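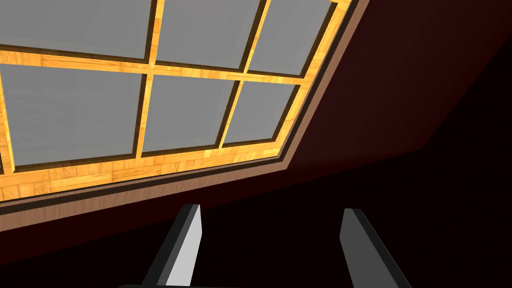

What does a costume for a convention booth cost a studio in time?

Our last one, the armored courier from Vovton, took 93 working hours from the first paper pattern to the final fitting. That figure covers sewing, foam work, paint and the wig. It leaves out travel and the two evenings spent on repairs at the show.

Vovton is a puzzle and exploration game from Verbeke, and the publisher asked us for one main character to stand at its booth in October. The brief came with turnaround sheets, a color chart and a short list of things the costume had to survive: eight hours of standing, a lot of hugging, and a walk through the public entrance. Valentyna Levchenko led the build and also wore the suit for the first half of the show.

The armor is EVA foam over a stretch bodysuit. We cut 40 separate pieces, sealed them with a flexible primer and painted them in the game's muted greens. The shoulder plates gave us the most trouble. In the reference art they float a little above the body, and our first pair sagged as soon as the arms went up. The second pair hangs from a harness under the collar, and it stayed in place all weekend. The boots are store-bought with foam covers, so they can be resoled.

The courier's satchel opens. Verbeke wanted something to hand out, so we lined the bag with a plain cotton pocket that held the booth's sticker packs. We gave away 2,977 of them before the supply ran out on the last afternoon. If you missed out, the publisher has said it will print more for the spring shows.

Photo sessions ran on the hour, with a break of 20 minutes between them. We had a handler at the booth at all times to manage the line and check straps. Two buckles broke and one glove seam opened, and all three were fixed in the back area with the kit we carry. The glove will be remade before the suit goes out again.

Work has now started on the next commission, a pair of rival mechanics from Fakar. Patterns are drafted and the fabric for both coats is in the studio. We are waiting on final colors for the goggles.

The spring foam workshop is also open for sign-up. It costs $140, materials included, and covers cutting, heat shaping and sealing. Bring your own knife and a respirator that fits. Contact cement and primer come from Clirkar, and there will be extra cans for sale at the door.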